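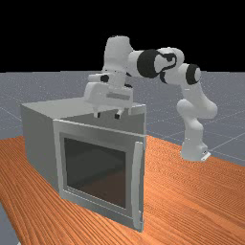
The email went out in May with the subject line "Your New Space!" and I should say up front that I have never in my life received good news from a subject line with an exclamation point in it.

We are moving desks again. It will be my 4th office move at Biwott in nine years, and the second one planned by Kusmont, the fit-out firm that did the last floor and got invited back for reasons I have not been able to learn. I write test procedures for valve assemblies. I am not an architect. But I have spent more hours sitting in the results of this kind of project than anybody who signs off on one, so I feel entitled to a few paragraphs.

The plan, as presented over stale bagels, is to take the old document storage area on the second floor and turn it into what the slides call a neighborhood. It will hold 120 people. The area is currently used for shelving, broken chairs, and the one quiet corner in the building where you can take a phone call from your doctor. The corner does not appear on the drawing. I looked for it.

Godfrey Makokha, who sits across from me, asked the obvious question at the bagel meeting. How many desks? The woman from Kusmont said that the space supports 120 people. Godfrey said yes, and how many desks. She said the model was activity-based. He asked a third time and got a slide of a couch.

I went and counted them myself on the handout. I got 84, if you include the ones drawn right up against the kitchen, and I don't see how you'd write a report with a microwave going off by your ear. So the sums depend on a third of us being somewhere else at any given moment. Where? Home, mostly, except that the other thing we were told in May is that management would like to see more of us in the building. I've read both memos twice and I still can't make them fit in the same company.

I try to be fair about this stuff. The current floor is bad. The carpet by the stairwell has been taped down since before I started, and the heating works on one side only, so everyone on the north wall wears a coat until lunch. If somebody wants to spend money on fixing that, good. Halima Mohamedi has been asking for a proper bench area next to the engineers for years, so she doesn't have to walk a part across the parking lot every time one of us wants to look at it, and she's getting one. It's on the drawing, it has a sink, and it even has a door. I'll give them that one without an argument.

It's the claims that bother me. The brochure (there is a brochure) says the last project Kusmont did, over at the Atstead site, "increased collaboration." Increased it from what? Who measured it, and with what? In my line of work, if I hand in a test result with no starting value and no method, it comes back to me with red ink on it before the end of the day. I asked for the numbers behind the collaboration line and was sent a link to the same brochure.

So I called Wiesława Rutkowska, who moved out to Atstead after our last reshuffle and has been in the finished space for a full winter. I wanted to hear that I was wrong, or at least half of me did. Her report was mixed. The light is much better. The meeting rooms are nice and you can never get one. The phone booths get stuffy enough that people prop the doors open with a shoe, at which point they are not phone booths. And people do talk to each other more, she said, mostly to ask if this seat is taken.

She also told me the ceiling panels that were supposed to soak up the noise got dropped from the job when the budget tightened. I went back to our own drawings after that. The panels are marked "optional." So are the desk screens and the blinds on the west windows, and anyone who has sat on the west side at four in the afternoon can tell you how optional those are.

The building is over 3000 square feet short, according to the first memo, which is why all this has to happen in such a hurry. The second memo gives a figure of 3130. I don't much care which one is right. I would like to know what it's short of, given that headcount hasn't been announced and the Nulside contract we're supposedly growing to handle has not been signed as far as anyone on my floor has heard. Kanini Ondieki in purchasing thinks it will be. She's usually right about contracts, so maybe I'm grumbling about chairs while the company doubles in size. I'd take that.

Here's what I put on the feedback form, for whatever it's worth. Give us the desk count in writing. Put the ceiling panels back in and take the second couch out to pay for them. Keep one small room with a door and no booking system. Ask the people in the space what's wrong before the work starts, ask them again six months later, and publish both sets of answers, including the rude ones.

The form had a limit on it and cut me off somewhere in the middle of the blinds. I sent the rest by email to Eugeniusz Chmielewska, who is the project lead on our side, and he wrote back quickly and politely that all input was being captured. I've asked him where. We pack our boxes in two weeks, and I'm taking my own chair.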